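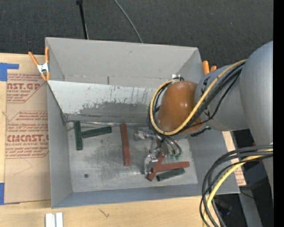 The Colour of the Blocks

The letter from the Melton Trust said the blocks were worth 2195 pounds, and I didn't believe a word of it. I have been valuing other people's attics for a long time. When someone puts an exact figure on a toy, they have either a buyer or a grudge.

Still, they paid the train fare. The man at the door had the keys on a loop of string and did not offer me tea. He said the set had come from the Ikora nursery, where children had built with it before the war, and that a famous architect had been one of those children. Which architect? He looked at the ceiling. It was in the papers, he said. The papers were in the other house.

So I looked at the blocks. Green ones and red ones, the green very dark, the red the red of old brick. They lay in the bottom of a big grey bin as if they had been tipped there, two of the reds crossed over each other, two greens off on the left close together. The metal under them was scratched and cloudy. I asked if this was how one kept a treasure. He said it was only for the time being.

"And the rest of them?"

"The rest?"

"Your letter says a nursery set. Children don't build much with this."

He said the other pieces had been lost in the move. I asked which move, and he said January. The letter had said they'd never left the building. I wrote both things down in my notebook, one under the other, and turned the page so he could see them.

People think my job is to know what is old. Mostly it is to listen to how the story changes between the letter and the doorstep. I once had a christening spoon that belonged to two different bishops in the course of an afternoon. I had a rocking horse that got fifty years older while its owner was parking the car.

He told me then that a dealer had offered 1000, cash, without seeing them. I said he should ring the dealer back at once and be very polite. He didn't laugh. He asked what I would put in writing.

I said I would put: blocks, red and green, origin not shown. He asked if I could leave out the last three words. I said they were the ones he was paying for.

On the way to the station I went over it again. There was something about the green, and I couldn't leave it alone. My grandmother had a box of bricks under the stairs, and I would have sworn in court that they were that same green. But I was four, and the stairs were dark, and she also told me the box had come over on a ship with a queen.

I sent the report the next day. I charged the full fee, and then I went up and looked in my own attic.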